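Washing and Storing Your Scarves (What Works in My House)

I wear a headscarf every day, and I own more of them than I'm going to admit on a website. Chiffon, jersey, modal, a couple of silk ones for Eid and weddings, and a drawer of cotton squares I wear for prayer and for cleaning the bathroom. People at the mosque keep asking me how I keep mine from going limp and snaggy, so I'm writing it all down once and then I can just send everybody the link!

Start with the washing. Jersey and modal go in the machine, in a mesh bag, cold water, gentle cycle. I zip the bag and then tuck the zipper pull under the little elastic bit, because a loose pull caught my favorite gray one and put a hole in it right where it sits on the forehead. Of course it was right there. Don't put underscarves with hooks or ties in the same bag.

Chiffon I do by hand, always. I fill the bathroom sink with cool water and a small squirt of baby shampoo, swish for a couple of minutes, then drain and rinse till the water runs clear. No wringing. Lay it on a towel, roll the towel up like a sleeping bag, lean on it with your forearms, unroll. It'll come out damp and you can hang it over the shower rod (wipe the rod first, please, I have ruined a cream one on a dusty rod).

New dark colors bleed. I had a burgundy from a shop called Balow that turned the water pink four washes running, and I still don't trust it. Wash anything dark on its own until the water stays clear, and don't wear it over a white blouse on a hot day before then.

Makeup around the hairline is the big one. Foundation gets into the fold under the chin and along the temples. I keep a bar of plain white soap by the sink and rub a bit on the spot with a damp fingertip, let it sit while I brush my teeth, and rinse just that part. If it's oily, a single drop of dish soap does better. On silk I leave it alone and take it to the cleaner. I know there are people who wash silk at home, and I admire them.

Pins! Straight pins leave little pulls in chiffon, and a dull pin is much worse than a sharp one. Run a new pin across an old pair of tights before you use it. If it catches on the tights it'll catch on your scarf, so out it goes. For thin fabrics I've switched to magnets almost completely. They come in pairs and they will find each other in your purse and bring along every bobby pin you own, so I keep mine stuck to the lid of a mint tin.

If you already have a pull, don't cut it. Take a fine needle and ease the loop through to the wrong side, then stretch the cloth gently on the diagonal, both ways. Most of mine have disappeared, or near enough that my sister can't find them, and she looks.

Ironing: low heat, a thin cotton square on top, and keep the iron moving. Chiffon you can often skip if you hang it in the bathroom while you shower. Jersey never needs it, and that's half of why I love it.

For storage I tried the hangers with the rings and gave up, as I could never get the bottom one out without the whole thing sliding to the floor. Now I roll each scarf and stand the rolls up in a shallow drawer, by color, with the prayer ones at the front. Silk is folded loosely in an old pillowcase. I refold those every few months along different lines so the creases don't set. Cedar blocks are fine in the corners of the drawer, but keep them off the silk.

Traveling, I roll two or three inside a clean sock. They arrive less wrinkled than anything else in the suitcase, and the sock was coming anyway.

If you have a trick for getting perfume oil out of modal, leave it in the comments. I've tried cornstarch overnight and got most of it, though there's a shadow left by the ear.
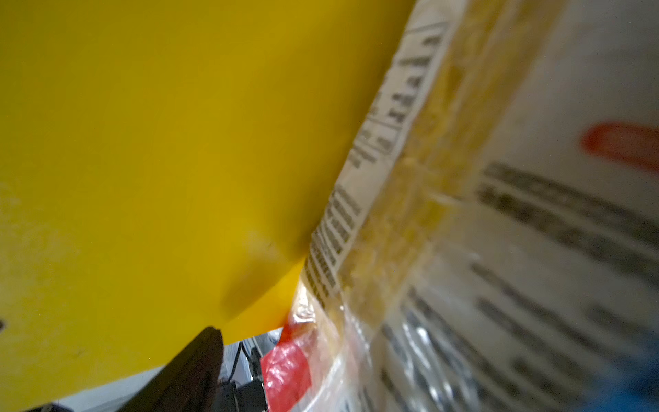 Ristić: I had the same perfume oil trouble with a modal scarf, and cornstarch only got me halfway too. What did it in the end was dish soap worked in while the scarf was completely dry, left for an hour, then a cool rinse. Test it on a corner first if it's a dark color.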